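Gripper comparison, session 4 notes
Instructor: L. Montes. Lab handout, bring to the bench
Last updated: December

Recap from last time. We had two finger sets on the hand-held unit, the Drokard flat plates and the Olmedo curved ones. Same opening width, same spring. Most groups liked Olmedo for cups and bottles. Fine. Today is handles and loads that move.

Why handles. A handle puts the weight off to one side, so the fingers have to resist twist as well as lift. Twist = weight x distance from the fingers to the center of the load. Say 400 g of contents, center 19 cm out from the pinch. Do the sum yourselves before you touch anything, then again with the load slid 2 cm closer. Write both down.

Terms for the quiz:
- pinch line: where the two pads meet the object
- roll slip: object turns in the fingers but doesn't drop
- creep: slow slide, you only see it on playback
- regrip: open and close again during a trial. Counts as a fail for us

Controller settings. Kendau board, closing force at 70 percent for all trials. Do not change it between finger sets, Aurelio Barroso's group did last term and none of there numbers could be compared. If the board shows code 1010, power off, wait for the light, power on. If it comes back tell me.

Procedure
1. Mark the handle with tape, one spot near the pot body, one near the end.
2. Grip at the first spot. Lift, hold, tilt toward you, level, set down.
3. Same at second spot.
4. Swap fingers. Repeat all.
5. Wrist camera on the whole time. Name files by finger set and spot, nothing clever.

Flat vs curved on a handle. Curved pads touch a round bar in more places, good, but a molded grip isn't a round bar. It changes section along its length and the curve only fits in one place. Flat pads don't fit anywhere perfectly and don't mind being moved. 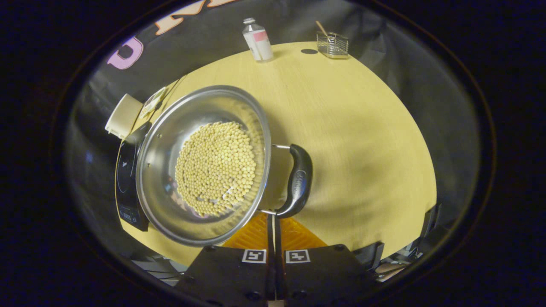

Granular loads are the second half of today. Beans, rice, anything that flows. The center of the load shifts when you tilt, so your twist number from the start is only good for one angle. Look at the soybeans in the steel pot, heaped down toward the lower rim with the pot tipped, and a few loose ones near the edge of the pile. Flat black fingers on the handle there. For your own trials sketch the heap at level and at full tilt and estimate where the center went. Rough is OK. Note too that polished steel throws reflections, so don't trust an automatic edge finder on the wall of the pot, mark the bean line by hand.

Tracking. The square markers on the fingers give us finger pose. Keep both visible to the wrist camera, if one drops out for a stretch flag it in the log, don't interpolate. The Meltance viewer will happily fill the gap with a straight line and it looks convincing. Turn that off, second tab, bottom checkbox.

To hand in: twist sums (both), heap sketches, log sheet, one paragraph on which fingers you would pick for handles and why. "Felt better" is not a reason. Say what sliped, where, at which spot.

Next time: lids. Read the friction section again before then, espescially the part on pad wear.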